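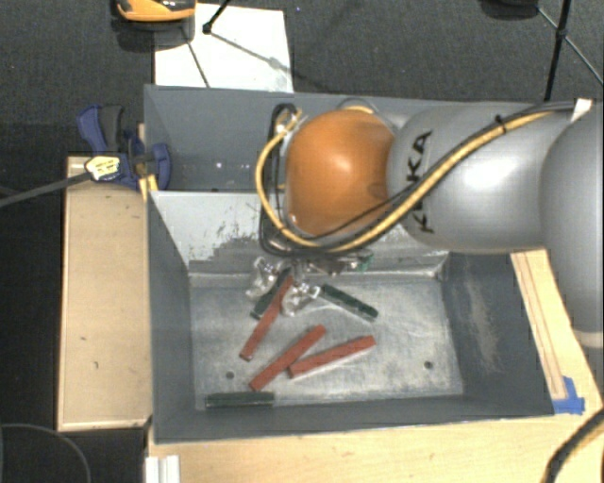 Monthly walk-round - Dreddale unit, ground floor and yard

Date: July 5, 2021
Checked by: Anju Mishra

1. Fire exits
Front - OK. Rear - opens, but stiff, needs a shoulder. Pallets stacked up to 2 high just outside, asked for them to be shifted before end of shift. Raised this in June as well.

2. Extinguishers
All on brackets, pins in. Tag missing off the one by the loading door. Pennington to send new tag, emailed.

3. Fire alarm
Tested from call point 3. Heard fine in the office and stores, faint in the gents. Panel reset first go.

4. Emergency lights
Stairs OK. Corridor one dead, battery probaly. Job no. 361 with Okow.

5. Floors and walkways
Yellow lines worn away near the goods lift. Mat at side entrance curling at one corner - trip hazard, taped down for now. Wants replacing, tape wont last.

6. Racking
Bay 108 - upright dented at forklift height. Load taken off, red tag on. DO NOT reload till Gristia have been out to look. No other damage found. Load signs readable except end bay.

7. First aid
Box by kitchen low on plasters and no eyewash left. Reordered. Accident book up to date, two entries, both minor cuts.

8. Electrics
Extension lead running under the office door again. Removed. PAT labels in date apart from the kettle and the fan heater - both taken out of use.

9. Yard
Drain by the gate slow, leaves. Speed sign knocked round, turned it back. Gate lock OK.

10. Welfare
Hot water OK. Hand dryer in ladies not working, paper towels put out. Fridge needs a clean, notice up.

Overall: pass with actions
Outstanding: items 1, 4, 5, 6. Rack is the urgent one - chase Gristia tomorrow morning if no call back.

Signed: A. Mishra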